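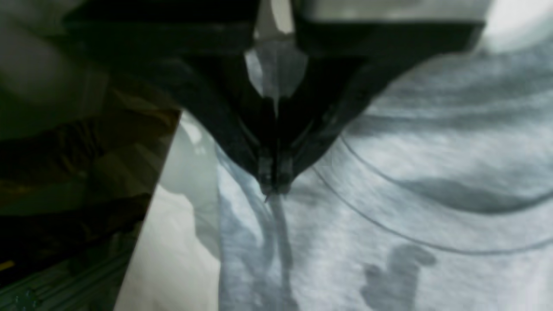 Nadège Pons asked that the stairwell door be checked first this time, before the morning deliveries start, as it was propped open on the last two rounds. Done at 7:40, comments under item 1.

Droltby building, ground floor and stairs
Fire and exit check, December
Checked by: Dorian Guérin

1. Stairwell door, ground floor
Closes fully: yes
Latches without a push: no
Comment: The closer is slow over the last few inches and the latch doesn't catch. Adjusted the screw a quarter turn, no real change. Needs a new closer. Delorme has quoted for the same model as upstairs.

2. Exit route, rear corridor
Clear width kept: yes
Comment: Flattened boxes were leaning on the wall near the meter cupboard. Moved them to the recycling cage. The tape line on the floor is worn at the corner and should be redone.

3. Exit signs
Lit: all but one
Comment: The sign over the side door flickers. Tube or ballast, not sure which. Still readable from the far end of the corridor.

4. Emergency lights
Test button held on each fitting: yes
Comment: The one on the half landing dimmed after roughly 20 minutes on battery. The rest held. Battery pack to be ordered – same part number as last year, written inside the panel door.

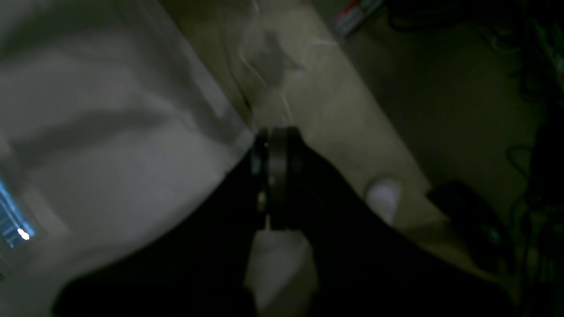
The spare pack on the shelf is the old type and does not fit the newer fittings. Please don't use it up on the landing. I have put a label on it.

5. Extinguishers
Tags current: yes
Gauges in the green: yes
Pins and seals in place: one seal missing
Comment: Seal missing on the water extinguisher by the back stairs. Pin is in and weight feels right. Clelport can reseal it when they come for the annual service.

6. Alarm call points
Tested: number 4 only, one per month in rotation
Comment: Panel showed the right zone. Sounder in the upstairs restroom is hard to hear with the hand dryer running. Same remark as in the previous check.

7. Assembly point
Sign visible from the gate: partly
Comment: The hedge has grown over the lower half. Aurélien Bailly has been asked to cut it back.

8. Log book
Up to date: no
Comment: 2 entries missing for the weekly bell test. Yannick Tessier says the tests were carried out – he will fill in the times from his own notes and initial them.

Open items: 1, 2, 3, 4, 5, 7, 8
Item 1 to be fixed before the next check.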